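## 4. Setting up the Trevach wireless receiver

By now the Brullham handheld should have batteries in it and the receiver should be out of its foam. If the receiver is still in its foam, go back to section 3. It runs warm and the foam does not help.

### 4.1 Where to put the receiver

1. Place the receiver where you can see it from the spot where you'll be singing. If you can see it, the radio signal can generally see it too.
2. Keep it at least three feet off the floor. An audience is mostly water, and water is very good at soaking up radio.
3. Screw both antennas in finger tight and splay them into a V. Pointing them both straight up looks tidier and works worse.
4. Keep the receiver away from Wi-Fi routers, LED lighting controllers and the drummer's laptop.

**Note:** The receiver can go in a rack, but the antennas should come out the front. A steel box is a fine way to keep radio waves out of things.

### 4.2 Connecting to the mixer

1. Turn the channel fader and the main output all the way down.
2. Connect the XLR output on the receiver to a mic input on your mixer. If you only have line inputs, use the quarter-inch output.
3. Set the MIC/LINE switch on the back of the receiver to match. It's small, recessed and black on black, so bring a flashlight.
4. Check that phantom power is off on that channel. The receiver is protected against it and will survive, but some units answer with a low hum that people then spend an evening blaming on the venue.
5. Plug in the power supply and loop its cable through the strain relief hook. The hook is ugly. Use it anyway.

**Caution:** Use one output at a time. Running XLR to the house and quarter-inch to a monitor amp sounds clever and often makes a ground loop. If you need both feeds, split the signal with a Sengar passive splitter or something like it.

### 4.3 Finding a clear channel

The Trevach has 20 preset channels. They are not all equally good in all places, and the one that worked beautifully in rehearsal may belong to a taxi company by the time you get to the gig.

1. Switch the handheld **off**. If it's on, the receiver will find it, decide that channel is busy, and politely avoid the only thing it's supposed to listen to.
2. Switch on everything else that will be running during the show, including other wireless systems, in-ear transmitters and the lights.
3. Hold SCAN for three seconds, until the display starts counting.
4. Wait. The scan takes a minute or so and pressing SCAN again starts it over, as impatient owners discover several times in a row.
5. When the display stops flashing, press SET to accept the channel.
6. Switch the handheld on and hold it a foot or so from the receiver, with the two infrared windows facing each other.
7. Press SYNC. The receiver beeps once when the handheld has been paired. Two beeps mean it hasn't, and you're probably holding the mic backward. 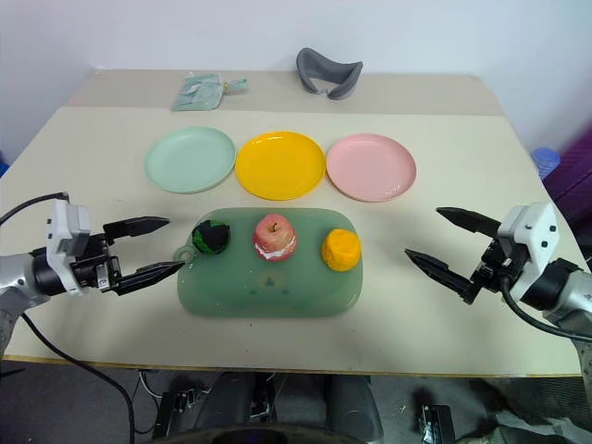
If you're running more than one system, leave the first handheld switched on while you scan for the second, and so on down the line. Skipping this step puts two singers on one frequency, with results that neither of them will recognize as harmony.

### 4.4 Setting the gain

There are two gain controls in the chain, one in the handheld and one on your mixer. Set them in that order.

1. Unscrew the battery sleeve on the handheld. The gain switch has three positions: LOW, MID and HIGH.
2. Start at MID. Sing your loudest passage, at full volume, as you would on stage. Murmuring "check, one, two" sets the mic up perfectly for a show in which you murmur "check, one, two."
3. Watch the AUDIO light on the receiver. Green with an occasional flicker of yellow is right. Red means drop to LOW. If it barely lights, try HIGH.
4. Bring up the mixer's input gain until the loudest peaks sit comfortably below clipping.
5. Raise the channel fader, then the main, slowly.

**Note:** Cupping your hand around the grille changes the pickup pattern and invites feedback. It also covers the part of the microphone you sing into. We mention this every year and expect to mention it again.

### 4.5 Display codes

| Code | Meaning | What to do |
|---|---|---|
| 388 | Handheld battery low | Change both cells, never just one |
| 602 | Interference on this channel | Mute, then repeat 4.3 |
| 1,018 | Firmware mismatch | Update the handheld with the Zurov utility |

The comma in the last code really does appear on the display. Engineering is fond of it.

**Caution:** Don't update firmware at the venue. The update takes almost 20 minutes, the handheld is unusable throughout, and losing power partway means starting over from the beginning with an audience.

### 4.6 Walk test

1. Have someone listen on headphones at the mixer.
2. Walk the whole stage while talking, then anywhere else you plan to wander.
3. Note any dropouts. If they always happen in the same spot, move the receiver a couple of feet and walk it again.
4. Turn the handheld off before the receiver when you're finished.

Section 5 covers the squelch control, which should stay at its factory setting until you've read section 5.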